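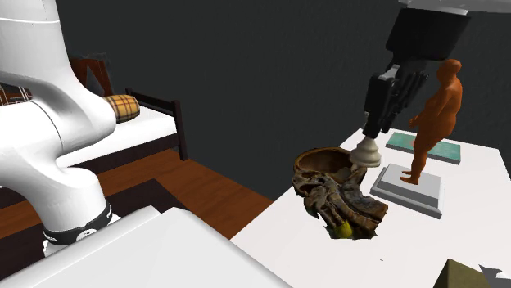 ## Seven Minutes on the Stairs

The head coach at Provmont, a small gym above a tire shop, does not care for the word "journey." She has banned it from the front desk. "People come in and say they're on one," she told me on Thursday. "I tell them we have 14 stairs. Start there."

The stairs are her whole beginner program. New members go up and down for seven minutes, holding the rail if they like, and then they go home. She won't let them near a barbell for 20 days. I asked how that goes over.

"Badly. They bought the gloves already."

She used to sell memberships for a chain called Tistura, where she learned that January pays for the rest of the year. She left with a good set of resistance bands and a low opinion of smoothies. Provmont has 193 members, and she claims to know most of their knees.

I admitted that I had not stretched since spring. She looked at my shoes for a while.

"You sit all day?"

I said I stood up for lunch.

"Walk to lunch, then. Walk back the long way. Come see me in November and complain about it."

On sleep she is stricter than on squats, and she sends yawning members home. Her own bedtime is 9:15, which she calls "the only luxury I can afford." Diet she mostly leaves alone. "Eat a vegetable. I'm not going to come over and check."

The stairs are open from 6 a.m. Gloves are optional.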